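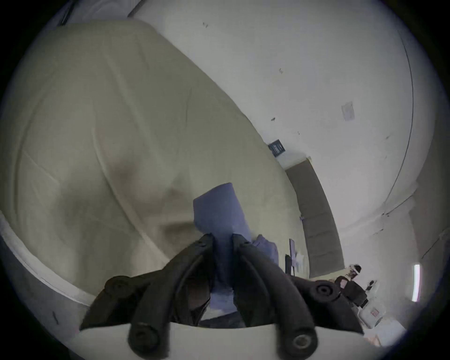
# Microchip number comes back "not registered" after adoption

Posted in: Pets > Cats > ID and Licensing

**zomik_annex**

I adopted a spayed female domestic shorthair from the Didberg shelter in May. The paperwork lists a 15-digit chip number and says "registered at intake." At her annual exam the clinic scanned her, read the number off the scanner, and put it into a lookup site. The result gave a manufacturer but no registry record. I tried again at home on 2 other lookup sites with the same outcome.

What I have checked so far:

- The number on the scanner matches the adoption contract, all 15 digits.
- The shelter's contract names Cunar as the registry.
- My Cunar login works, but the pet list is empty.
- I have no confirmation email from anybody, including in spam.

She is indoor only, with a screened porch. The city license renewal form wants the chip number and the name of the registry, and I would like that to be accurate. Do I need a new chip, or is this only a database problem? And is it acceptable to register with a different company than the one on the contract?

---

**porchcat26**

Database problem. The chip stores a number and nothing else. It reads fine, so leave it in.

Most likely the shelter bought chips in a batch and the whole batch is enrolled to the shelter, or was never enrolled at all. "Registered at intake" on a contract often means someone wrote the number in the shelter's own records. Those are separate from the registry.

Order I would do it in:

1. Call the shelter and ask for the enrollment status of that exact number. Read it to them in groups of 3 digits. Transposed digits are the usual error, and they can happen on the registry side even when your contract is right.
2. If the shelter is listed as the owner, ask for a transfer. They have to release the record before you can claim it. Cunar sends a link that expires, so do it the same day.
3. If there is no record, add her yourself from your account. Use "Add existing chip," not "Order chip."
4. Run the lookup again a few days later. The lookup sites do not all refresh on the same schedule.

Put a second contact on the record, preferably somebody at a different address. Also fill in the spay field and the color. A finder with a scanner and a phone number is the good case, but a shelter worker comparing a trapped cat against a lost report will go by those fields.

As for the other company: yes, you can register a chip with any registry that accepts that prefix. The maker of the chip and the holder of the record do not have to match. If you use two registries, you have two records to update each time you move. I keep one.

---

**hallway_tabby**

had the same thing with mine, I just signed up with Meng and it showed up right away. free tier is fine, you don't need the paid plan unless you want the phone alerts. never did hear back from the shelter

---

**grayfence**

The first reply covers it. Two additions.

Ask the clinic to scan slowly over the shoulders and down both front legs at the next visit. Chips migrate, and some cats turn out to have a second one from an earlier owner. If there are 2, both numbers need your current phone number on them, and the older one may need a release from whoever enrolled it. The shelter's intake scan may have stopped at the first hit.

On the license form: write down the registry that holds the record on the day you file. If the transfer is still pending, call the licensing desk before you send it. In my city they accept the chip number alone and let you add the registry later -- yours may differ. Keep a printout of the lookup result with the rabies certificate.

A breakaway collar with a tag is still worth having on a porch cat. Screens fail at the corners first, usually where the spline has dried out, and a neighbor can read a tag without a scanner.

---

**zomik_annex**

Update, 8 February 2025: the shelter had enrolled her with two digits swapped. They corrected it and released the record, and she now shows in my account. The clinic found only the one chip. License form is in the mail.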